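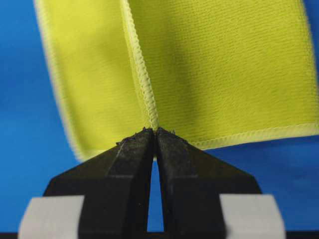 # Moria cloth cell: dropped-cloth fault FAQ

Maintained by Sunita Yadav. Last revised 6 April 2020.

### What was the fault?

The gripper released cloths during the lift to the fold station. The controller went on reporting "part held" and the arm completed its path with nothing in the fingers. In the worst shift at Pandetgate, 15 of 200 cycles ended this way.

### Why did the controller not stop?

Grip was inferred from finger position alone. One layer of microfiber compresses so far that the closed position is nearly the same with or without cloth. The threshold had been set on a thicker cotton towel and was never changed.

### Does it matter where the cloth is gripped?

Yes. A pinch on the serged seam gives the fingertips a raised ridge to close on. A pinch on flat pile slips more easily. Most of the drops Tiago Peixoto logged were flat-pile picks. The pick point is now set on the seam, at the lower end of the hanging cloth.

### Does lint on the fingertips cause drops?

It contributes. Specks collect near the tips and reduce friction. Scattered specks are acceptable between cleanings; a continuous film is not. Wipe both tips every 20 cycles with the cell in hold. Do not use compressed air - it pushes lint into the finger slides.

### Can I raise the grip force instead?

No. Salvador Valente tried this at Hedlow. Drops went down, but the tips cut the overlock thread and the cloths had to be scrapped.

### Is there a safety issue?

Yes. On 2 occasions an operator reached in to pick up a dropped cloth while the arm was still moving. There was no injury. Press hold and wait for the drive light to go out before opening the guard. The guard switch is a backup and must not be used as the normal stop.

### The "part held" alarm trips with a cloth in the grip. What now?

Re-zero the fingers fully closed and empty, then repeat the pick. If the alarm returns, leave the cell in hold and call Leilani Tillman. Do not bypass the check.

### Is the Cunha cell affected?

It runs the same threshold file. The new file has not been loaded there yet.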